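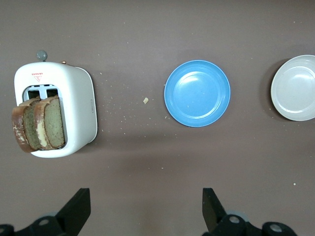
Stistham Breakfast Diaries

A small dataset of what people in one town ate in the morning, in their own words. Version 2, released Jun 28, 2025.

What is in it

2,008 diary entries written by 92 households in Stistham. Each household kept a paper diary through February and wrote down what was eaten, who ate it and when. Some kept it up every day. Others stopped after the first week, and their entries are included as they stand.

Files

entries.csv holds one row per diary entry
households.csv holds one row per household
foods.csv is the list of food names and the group each one belongs to
notes.txt has the typing rules we used

Columns in entries.csv

household: a code such as H07. The codes were given out at random.
day: day of the month, as a number
time: start of the meal on the 24-hour clock, blank if not given
eaters: number of people at the meal
text: the entry as written, spelling mistakes kept
foods: food codes, split by semicolons
place: home, work, travelling or other

An entry that says only "toast" is coded T1. If the bread is named, it is T2 to T9. Crumpets, muffins and teacakes have their own codes and are not counted as toast. "The usual" is coded U, even where the rest of the diary makes it plain what the usual was.

How it was made

Hema Kotian and Keegan McKinnon handed out the diaries and collected them. Padmavathi Rai typed the entries. Uyên Lâm did the food coding, and Sumathi Kartha coded 50 entries a second time without seeing the first set. The two coders disagreed mostly on spreads, so margarine and butter were merged into one code in this version.

Names of people and pets were replaced with [name]. Street names and workplaces were taken out.

Changes since version 1

Times written as "half seven" are now 07:30. They were blank before.
Porridge made with water and porridge made with milk are separate codes.
Two columns on shopping were dropped, as few households filled them in.

Known problems

Drinks are patchy. Many people did not think of tea as part of breakfast until they were reminded, and the reminder went out late. Portion sizes were not asked for, so the data should not be used to work out calories. Households with shift workers sometimes logged an evening meal as breakfast; these rows are kept and have "shift" in the place column after the main value.

Licence

CC BY 4.0. Please cite as: Kartha, Kotian, Lâm, McKinnon and Rai, Stistham Breakfast Diaries, version 2.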